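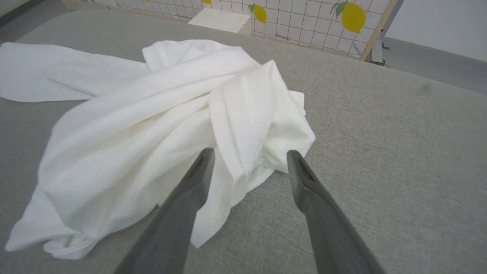 Hi all, Maxine Hoani here. I look after the passenger panel for the Badow line and I'm after 20 people who catch the train or the replacement bus and have opinions about it (so, everyone I've ever stood next to on platform 5).

You'll know the story if you travel between Badow and Zistadville. Signals drop out, the board goes blank, and then we all wander up to the car park hoping a bus turns up. Sometimes there's an announcement. Last winter I stood there for 78 minutes with a dead phone and a bag of frozen peas, and I decided I'd rather be useful than cranky!

What I'd like you to do is keep a travel diary through September. Note when you got to the stop, what you were told and who told you, and when you finally got moving. Paper or phone, whichever suits. Bad spelling is fine. There'll also be one evening catch-up at the Hájek Street hall, 6.30 pm start, where we go through the diaries with two people from the operator's timetable team. Tea and sandwiches provided, and there's a ramp at the side door.

You need to be 16 or over and make at least five trips a fortnight on the line. I'm especially keen to hear from shift workers, parents with prams, anyone using a wheelchair or walker, and people who change at Bamby, as that connection gets missed a lot and we've got hardly anything written down about it.

You'll get a $100 travel card once your diary's in, even if you had a dream run and every train was on time (please tell me your secret). Names stay off anything we publish.

To put your hand up, leave your name and a phone number at the Badow ticket window, marked for me or Carol Tapley. Carol does the phone calls, usually after 4 pm, so pick up if it's a number you don't know. Places close at the end of August.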